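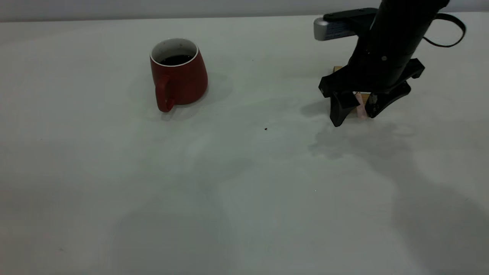

Lalora Mugs - read me first

Hi, and thanks for downloading! Lalora is my little collection of mug photos and notes. I started it in September when I was trying to pick a set for the kitchen at Rutherford and got carried away (I drink a lot of coffee, so it was bound to happen).

What you get

There are 55 mugs in the set, one folder each, and about 2,000 photos in all. Every folder has a notes.txt with the color, the shape, the glaze inside and out, and whatever I felt like saying about the handle. I have opinions about handles.

The red one

My favorite, so it gets its own paragraph. It's ceramic, a deep brick red, wider at the base and a bit narrower going up, with a thin white rim and white glaze inside. I love how dark a drink looks against that white! The loop of the handle comes down almost to the table. It's filed under "squat" with the other low, rounded ones.

Shape names

squat - wider at the bottom
straight - same width all the way up
tulip - flares out at the lip

If a mug sat between two shapes I went with my gut, so you may want to re-sort a few.

Known problems

Folder 2 has a typo in the glaze line. The reds come out browner on my old laptop than on my phone, so don't match paint to them. Sizes are missing for the Sondunura mugs - I lost the page I wrote them on.

Using it

Free for anything, just credit Drarnance. Corrections are very welcome, especially from anyone who knows glazes better than I do.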